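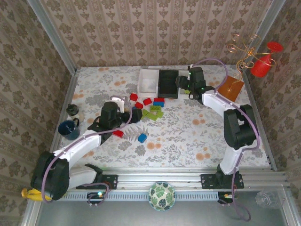
The sound mix for Palacios took longer than the shoot. Derek Heywood, who directed the film from his own script, had budgeted ten weeks for post-production sound and used all of them before the second reel was locked. The picture edit had finished in June. What remained was a drama set almost entirely in a provincial opera house, with a cast that speaks over rehearsals, stage machinery and, in the last act, a full orchestra.

The film follows the staff of a theater in the months before its opening in 1881. There is no lead in the usual sense. The story passes from the architect to the stage carpenter to a chorus singer, and each section has its own camera height and its own lens. Heywood worked this out on paper before casting began. The architect is shot from above eye level on a 32 mm lens, the carpenter from the waist on a 50, and the singer at eye level on a 75, with very little movement. The changes are not announced by titles. In test screenings a part of the audience did not notice them, and Heywood left them as they were.

Stinda, the company that produced his two previous features, put up the first part of the budget and brought in Kustivard as co-producer. The agreement split the work by location: interiors on a stage operated by Kustivard, exteriors in a town whose main square needed only the removal of road signs and two bus shelters. The auditorium was built to full height on one side only. The other side stops above the first tier of boxes and was extended digitally. Heywood's rule for these extensions was that the camera could not pan onto them during a line of dialogue, which fixed the blocking of nearly every scene in the house.

The edit contains 1124 cuts, a modest number for a film of this length. The distribution is uneven. Long stretches of the carpenter's section play in single takes, while the fire drill in the middle of the film accounts for almost a fifth of the total. An earlier assembly had the drill at twice its present length, told twice from different parts of the building. The second telling was removed, and two shots from it survive as inserts.

Dialogue was recorded with lavalier microphones on all speaking parts and a boom wherever the ceiling allowed. Period costume made this difficult. Starched collars rub, and corsets with steel boning creak at a frequency close to that of consonants. The wardrobe department lined the collars of the principal costumes with felt, which helped with the first problem and did nothing for the second. Several scenes were re-recorded in the studio. The chorus singer's audition was not. Heywood kept the production track, with the creaking, and built the room tone around it.

The music is handled separately from everything else. The opera in rehearsal, titled Hatel, does not exist outside the film. The composer wrote the overture, two arias and the closing ensemble in full, and sketched the rest as vocal lines with piano. Rehearsal scenes use the sketches. The audience hears the orchestral version once, in the final reel, in a mix that opens the surround channels for the first time. Until that point the film plays mostly from the front three speakers. Projectionists at the first press showings asked whether the rear channels were working – the delivery notes now include a line about it.

Color was graded to match gaslight in the house and daylight everywhere else. The gaslight look was tested against real flame, which turned out too red on the sensor and too unstable for editing. The final scheme uses dimmed tungsten units behind glass, with a slight flicker added in the grade on shots longer than a few seconds. Faces on stage are lit from below, as they would have been by footlights, and the makeup was adjusted for this so that the shadows around the eyes do not close up.

The world premiere was held in a restored hall with 1046 seats. Heywood asked for the level to be set two decibels below the reference, on the grounds that the hall is more reverberant than a modern cinema and the chorus would otherwise cover the last exchange between the architect and the carpenter. That exchange is four lines long and is not subtitled in any version.

Stinda is handling sales. A theatrical release is planned in the autumn, with the same mix for all venues and a separate one for home viewing, in which the dialogue has been raised and the front-only restriction dropped after the first act.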